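Zedum Neighborhood Newsletter
2019-02-24

The Great Closet Swap is back!

If you missed our first clothing swap in August, you missed a really good afternoon. We had 119 people through the doors of Lahtinen Hall, and more than 1,000 pieces found new closets, from baby socks to a full-length wool coat that went home with a very happy bus driver. I'm still wearing the green cardigan I picked up (it has pockets!), and I get asked about it all the time.

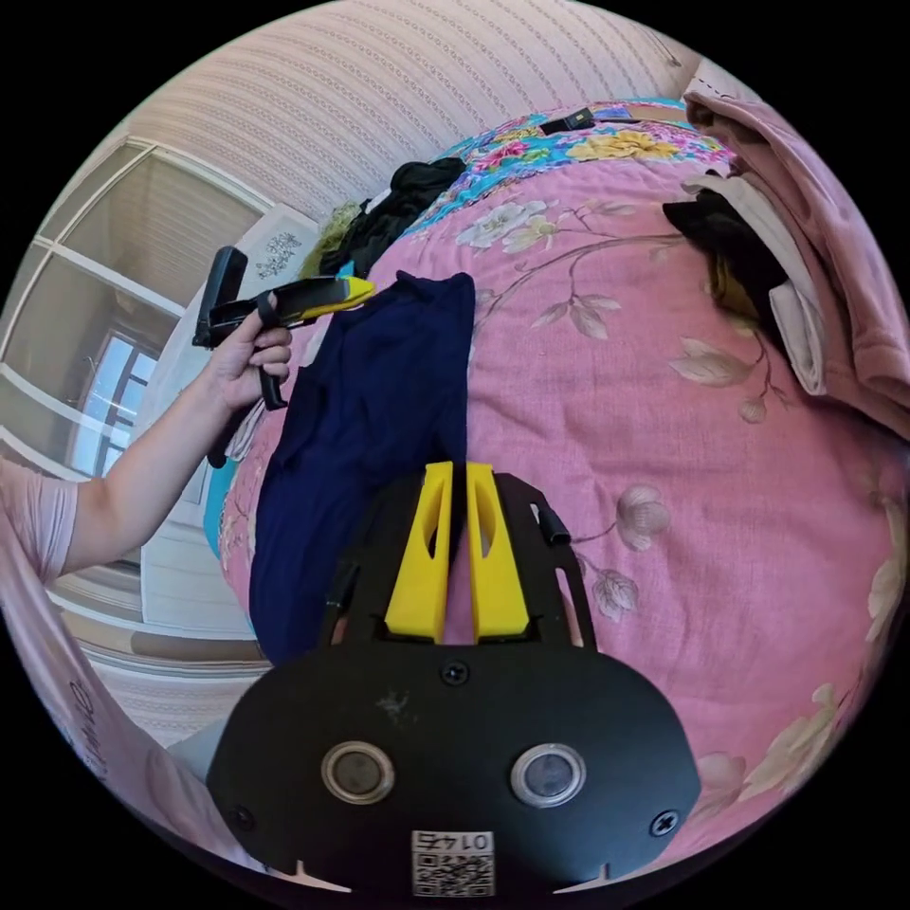

So we're doing it again, and this time we have 18 tables, a proper changing area and a mending corner run by the sewing group from Imley. Bring up to ten clean items. You'll get one token for each, good for anything on the tables. Shoes are welcome if they come in pairs, and please check your pockets first, as last time we found house keys, a library card and half a sandwich.

My favorite part of getting ready is the sorting. Lay everything out flat, hold it up to the window, check the seams and the knees. You find things you forgot you loved! A missing button is fine, the Imley folks will have jars of them.

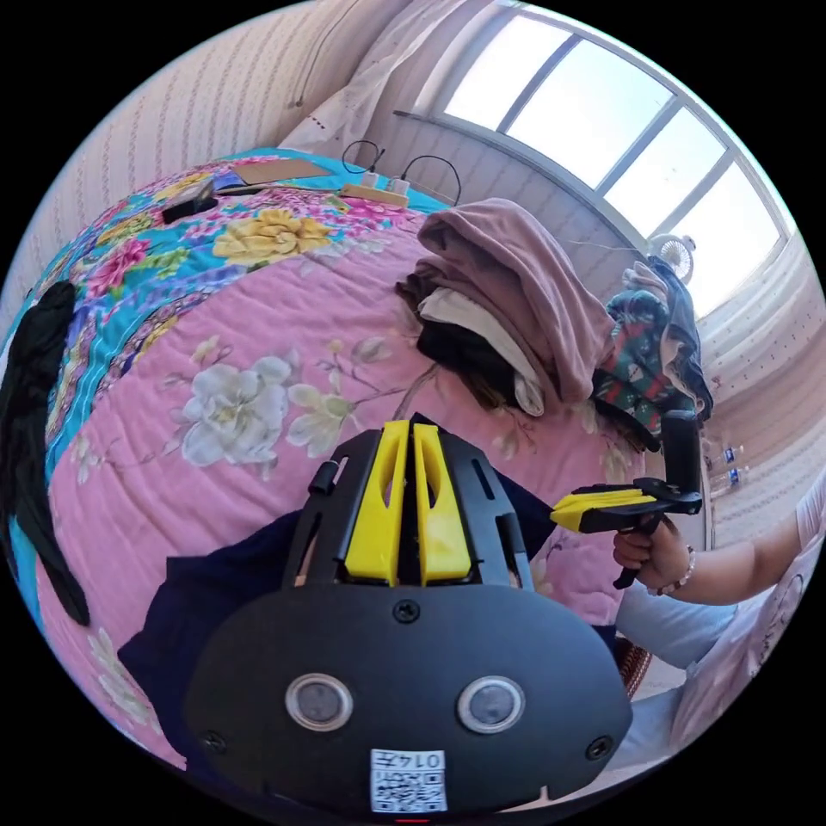 Loretta Quill

Anything left over goes to the Loltia thrift store, which took 81 bags off our hands last time and asked for more winter things, especially kids' sizes. Drop-off starts the evening before at the side door.

Comments

tansyroot: Yes!! Will there be plus sizes on their own table this time?

maplestreet_mom: My son lived in that swap raincoat all fall. Count us in.

hob22: Can I bring curtains?

We use cookies to remember your newsletter settings. Accept | Manage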